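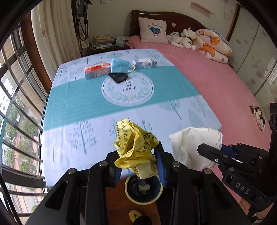
La prueba 51 figuraba en la hoja de Aliki Lazaridis como «recogida bimanual, objetos deformables». Duración prevista: dos minutos. Operador: Thanasis Dimitriou. Resultado: casilla en blanco.

El club Plesow había fijado el cierre de entregas para el 31 de agosto de 2019. Faltaban episodios de dormitorio. Los de cocina sumaban 700 y Kyriaki Bakalis, que los había revisado uno por uno, los consideraba redundantes.

—La bolsa amarilla se pliega hacia dentro —dijo Thanasis—. Si cierro más, pierdo la referencia del borde.

—No cierres más.

—Entonces resbala.

Aliki anotó: «pinza izquierda, plástico arrugado, agarre por pellizco». Debajo escribió: «pinza derecha, papel blanco». La papelera era pequeña y la bolsa tapaba parte de la boca. Según el protocolo de Otero, el depósito solo era válido si el operador no corregía la trayectoria después de iniciar el descenso. Thanasis llevaba tres intentos corrigiendo.

Solène Vidal llamó desde Potirton para preguntar por el recuento. Aliki le dio el número de archivos, 923, y omitió los descartados.

—¿Incluye la cama? —preguntó Solène.

—Incluye la mascarilla y la caja de pañuelos. No se han tocado. Van en la serie siguiente.

—La cartera, fuera. Karras no acepta objetos personales.

—Está en el plano desde el episodio 2.

Hubo un silencio en la línea. Kyriaki, sentada en el pasillo con el portátil sobre las rodillas, abrió el episodio 2 y lo comprobó. Después abrió el 3.

—Estoy quieto —avisó Thanasis—. Decidme si bajo.

Aliki miró la casilla en blanco, luego el cronómetro.

—Baja —dijo, y no detuvo la grabación.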